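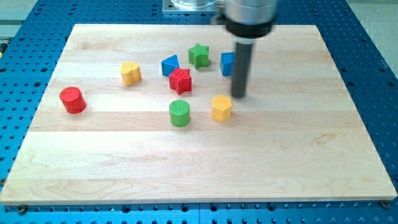 Florêncio Aguiar asked on the tracker whether the push planner still needs a full camera calibration before every session, or whether the stored one will do. The stored one will do, provided the board has not been moved on the table since it was saved. If it has, run `fitum calibrate` first and check the residual it prints. The same question came up twice before, so the answer now lives in this README.

# Fitum

Fitum is the planning and control code for language-guided pushing of small blocks on a flat board. It takes a top-level instruction in plain English ("move the red star next to the green cylinder"), finds the pieces named, and sends short end-effector moves to the arm. There is no grasping in this package. The tool is a straight rod and everything is done by contact from the side.

The package was written at Flerkodia and is maintained there. The logs that go with it were recorded at the Londdale site and are shipped separately under the name Pangaribuan.

## What is in the repository

- `fitum/perception` – colour segmentation, shape classifier, pose estimate in board coordinates
- `fitum/planner` – contact point selection and push sequencing
- `fitum/control` – velocity limits, workspace bounds, arm driver
- `fitum/tools` – calibration, log replay, label checker
- `configs/` – one YAML file per board layout

## Pieces

The default layout uses eight blocks, two in each colour:

| Colour | Shapes |
|--------|--------|
| red | cylinder, star |
| yellow | heart, hexagon |
| blue | triangle, flat-sided block |
| green | star, cylinder |

A colour on its own is never enough to pick out a piece, and neither is "star" or "cylinder". The parser returns `AMBIGUOUS` in those cases and the arm stays where it is. You can turn this off with `allow_nearest: true`, which picks whichever match is closest to the tool tip.

## Installing

```
git clone fitum
cd fitum
pip install -e .
fitum selftest
```

Python 3.8 is what we use. The self-test runs without an arm attached and replays a short log from `tests/data`.

## Running

```
fitum run --config configs/eight_blocks.yaml
```

The arm goes to its start pose and waits for an instruction on standard input. Press Ctrl-C once to stop after the current push, twice to stop at once. Neither replaces the emergency stop.

## The Pangaribuan logs

The first release holds 3,000 episodes. Of these, 1,542 have an instruction checked by a second annotator; the rest have one annotator only and are marked `single` in the index. Each episode is a folder with:

- `frames/` – colour images, JPEG
- `state.csv` – tool position and commanded velocity per step
- `instruction.txt` – one line, lower case
- `meta.json` – layout name, calibration id, outcome flag

Episodes are capped at 2,000 steps. Anything that reached the cap has the outcome flag `timeout`, even if the pieces ended up in the right place. We may split that flag in a later release.

## Known problems

**Occlusion by the rod.** When the arm stands between the camera and a block, the pose estimate for that block drifts. The blue flat-sided block suffers most, as the classifier has little to go on once half of it is hidden. The tracker holds the last good pose for 2 seconds and then reports the piece as lost.

**Glare.** A bright reflection on pale wood can be joined to a nearby yellow block by the segmenter. Lowering `v_max` in the perception config helps. Moving the lamp helps more.

**Stars that touch.** Two stars in contact are sometimes returned as a single blob, and if the colours differ the shape label goes to the larger one. The fix is on the `split-contacts` branch, not merged yet.

**Board edges.** The planner treats the board outline as a hard limit for the tool, but it does not predict where a block will slide. Pushes towards an edge are slowed down, and a cylinder can still roll off if it has been tipped over.

## Changes

Friday, April 23, 2021

- stored calibration is now the default
- `fitum replay` accepts a folder as well as a single episode
- removed the old gripper driver left over from the November version
- index file lists the annotator count

## Reporting a fault

Open an issue and attach `meta.json` and the last lines of the console output. For perception faults please add the raw frame too, before any overlay is drawn on it.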